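Cutting Board Materials and Cleaning Habits in Shared Student Kitchens

Final report, Household Science project course
December 17, 2024

1. Background

Students in shared housing cook in kitchens that belong to everyone on the floor. Most of the equipment is left behind by earlier residents, and it is often hard to say how old a given board or knife is. Our course asked for a project on an everyday household practice, and we chose cutting boards. They touch nearly all the food that is prepared in a kitchen, and they are cleaned in many different ways.

We wanted to answer two questions. First, what do students do with a cutting board after using it? Second, does the material of the board make a difference to how clean it looks and smells after a normal hand wash?

2. The survey

The survey was handed out in April in two residence halls, Grelby and Hattar. It was a single sheet of paper with questions about cooking, washing, drying and storage. We left the sheets in the kitchens with a box for returning them. We got 116 back. Four questions on the back of the sheet were skipped by many people, who probably did not turn it over, so we did not use them.

Of the students who answered, 65 said they use the same board for raw meat and vegetables during one meal. Many of them added that they wash or rinse it in between. The sheet did not ask whether they use soap for this, and it should have.

Drying was the part with the most variation. Some students dry the board with a dish towel, some stand it against the wall behind the sink, and some leave it flat on the counter. In Hattar the kitchens have a drying rack, and standing the board up was the most common answer there. In Grelby there is no rack and the boards are mostly left flat. 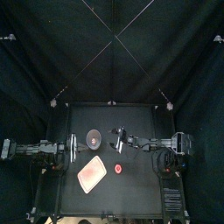 Storage gets less attention than washing. Several students wrote that boards are kept in a stack under the sink or in the oven. When boards are stacked before they are dry, the water between them has nowhere to go. A wooden board kept like this can warp, and both wooden and plastic boards can pick up a stale smell.

3. The washing test

For the second question we bought 5 boards from a discount store, Sunby. They were two plastic boards, two wooden boards and one bamboo board. We used each board to cut the same foods in the same order: onion, raw carrot, and cooked beets. The food was left on the board while we ate, and then the board was washed by hand with warm water, a sponge and Imow dish soap.

After washing, the boards stood on edge overnight. In the morning each of us looked for stains and smelled the surface without talking to the others. We wrote down a score for each board and compared the sheets afterward. We repeated this for two weeks.

4. Results

The plastic boards smelled the least in the morning. They also stained the most. The beet color stayed in the knife marks and got a little darker with each round. By the end of the second week, both plastic boards had a pink area in the middle that did not come off with the sponge.

The wooden boards showed less color but held the onion smell longer. One of them started to bend slightly after the first week. We think it had been left too close to the radiator, but we did not check this.

The bamboo board was between the others on both points. It was also the hardest surface to cut on, and two of us found it unpleasant to use with a thin knife.

5. Problems with the method

Smell and color scores depend on the person giving them. One member of the group had a cold during part of the test and her smell scores for those days were left out. We did not measure bacteria, so nothing in this report says which board is safer. A board that looks clean may not be clean, and a stained board may be fine.

The boards were also new. Most of the boards in the residence halls are old and deeply cut, and we would expect those to behave differently. A better test would use boards that had been in a kitchen for at least a year.

6. Suggestions for the halls

A drying rack in each Grelby kitchen would be cheap and would probably change how boards are dried there. We also suggest that every kitchen have a separate board for raw meat, marked on the handle so that it cannot be mixed up with the rest. Boards with deep cuts should be replaced at the start of the school year.

We sent these suggestions to the housing office together with the survey counts. The score sheets from the washing test are in the appendix.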